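Rostmont cambia las sillas de la biblioteca y saca las viejas a la calle

La biblioteca de Rostmont cierra su sala grande durante 8 días para renovar el mobiliario. Cierre ya en marcha, desde primera hora de la mañana. La sala infantil y el préstamo siguen abiertos, con entrada por la calle Valtard, la de atrás – la puerta principal queda para los camiones.

En total se retiran 200 sillas. Muchas llevaban ahí desde la apertura del edificio y las quejas venían de lejos: respaldos flojos, patas que bailan, ruido cada vez que alguien se levanta. En época de examenes, peor. El ayuntamiento había aplazado el cambio dos veces por falta de dinero y lo ha metido por fin en las cuentas de este año.

Las nuevas las sirve Osman, la misma empresa que amuebló el centro de mayores. Llegan en dos entregas. La primera mitad, para las mesas de estudio; la segunda, para la zona de prensa y los ordenadores. También cambian las lámparas del fondo, pero eso irá más tarde, sin fecha por ahora.

¿Y las viejas? Las que estén en buen estado no van al vertedero. Se reparten entre asociaciones y vecinos en el patio del antiguo mercado, de 10 de la mañana a 8 de la tarde, mientras queden. Máximo cuatro por familia. Hay que traer un documento con la dirección y, ojo, el transporte corre por cuenta de cada uno. Las asociaciones pueden pedir más, siempre por escrito y antes de pasar a recogerlas.

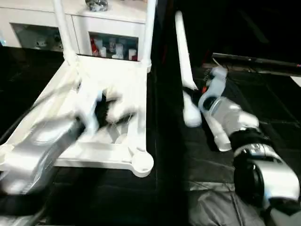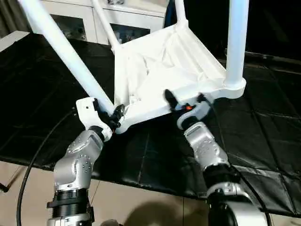 Sillas blancas de plástico.

El reparto arrancó con cola. Varios vecinos preguntaban por las mesas, que no entran en el lote: se quedan en la sala, lijadas y barnizadas de nuevo. Tampoco se dan estanterías. Lo que sobre al terminar la semana irá a Skumar, la planta de reciclaje, que separa el plástico del metal y no cobra por la recogida.

Quejas también las hay. La asociación de estudiantes lamenta que el cierre coincida con los finales y pide ampliar horario en la sala infantil por la noche. El ayuntamiento contesta que lo estudia – de momento, abren las dos aulas de la planta baja del centro cívico, con wifi y enchufes, hasta las 10 de la noche. Aforo corto, conviene llegar pronto. No se pueden guardar sitios.

Los libros reservados se recogen con normalidad en el mostrador de préstamo. Las devoluciones, en el buzón de la calle Valtard a cualquier hora. Los prestamos que vencían durante el cierre se prorrogan solos, no hace falta llamar ni pasar por allí. El club de lectura y el taller de escritura se trasladan al centro cívico, mismos horarios.

Para dudas sobre el reparto, extensión 810 de la centralita municipal, solo por las mañanas.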